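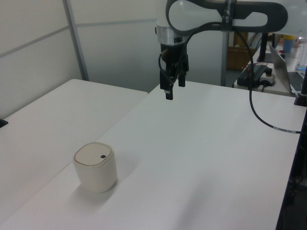

Small, cream-colored and lidded, with a long white table nearly to itself.

4 min read

I have been thinking about little containers with lids, which is the sort of thing that happens to you after a winter of clearing out your mother-in-law's house. She had saved everything, and most of it lived on tables. By the end I could hardly look at a flat surface without wanting to sweep my arm across it.

So I come to you as a convert. I believe every big table deserves one small container, with a proper lid, and very little else. Mine is beige and a bit dull, and I love it. Into it go the receipts, the twist ties, the pencil shavings, the dead batteries until I can get them to the drop-off, and all the scraps that used to travel around the table for weeks looking for a home.

My friend Folasade Ogunleye thinks this is silly. She keeps an open bowl on her dining table and says a lid only helps you forget what you've put under it. She has a point, and I'll admit I once lost a spare key that way for most of August. But an open bowl invites company – a bowl with three things in it will have 17 by the weekend, and then somebody sets the mail on top, and there goes your table again. A lid makes you stop for a second, and in that second I quite often find I can carry the thing to where it belongs.

I like a soft color for it, too. Cream or off-white against a pale table doesn't nag at you while you're trying to write a letter or roll out dough. Farhad Shojaei, who built my shelves, told me I should get a bright red one so I'd remember to empty it. I remember fine, thank you! It gets emptied after supper, when the plates are done, and then I wipe the table all the way to both ends and stand there a minute or two longer than I need to.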